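4.2 Open-plan rooms and the claim of "productive noise"
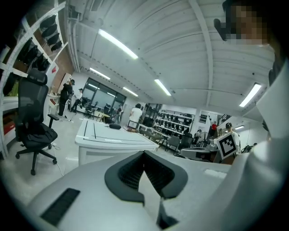 Figure 3. Large, brightly lit room of the kind discussed in this section.

The idea that background noise helps people work has been repeated so often that few authors still cite a source for it. When they do, the trail usually leads back to Halvorsen's survey of shared workplaces in Varkby, which collected 1,244 responses and asked about noise in a single item. Respondents were invited to say whether their room felt "lively," and a yes was counted as a point in favor of noise. We find this hard to accept. A room can feel lively for many reasons, and strong lighting is one of them. The room in Figure 3 is large and bright, and a person asked to rate it might well call it lively without having heard a thing. Size and light should have been recorded separately, and they were not.

Coutinho and Leite tried to repair the problem in the Prado study by adding sound level readings. Their sample was larger (2,725 responses), but the readings were taken only on a Monday, before lunch, and then applied to the whole week. The authors report a small gain in self-rated focus in the louder rooms. Self-rated focus is a weak measure, and the gain shrinks further once the 473 people who chose their own desks are left out – a step the authors mention in a footnote and do not discuss.

Papadakis offers the strongest case against the claim. In her data from Nindlow, people in the louder rooms made more errors on a plain copying task, and they also thought they had made fewer. Assunção has replied that copying is not real office work. That may be so, but it applies just as well to the tasks used by the other side.

We therefore treat the benefit of noise as unproven in what follows. Our own interviews, described in Section 5, cover up to 40 workers and cannot settle the matter either – they can only show how loosely the word "noise" is used by the people who have to sit in it.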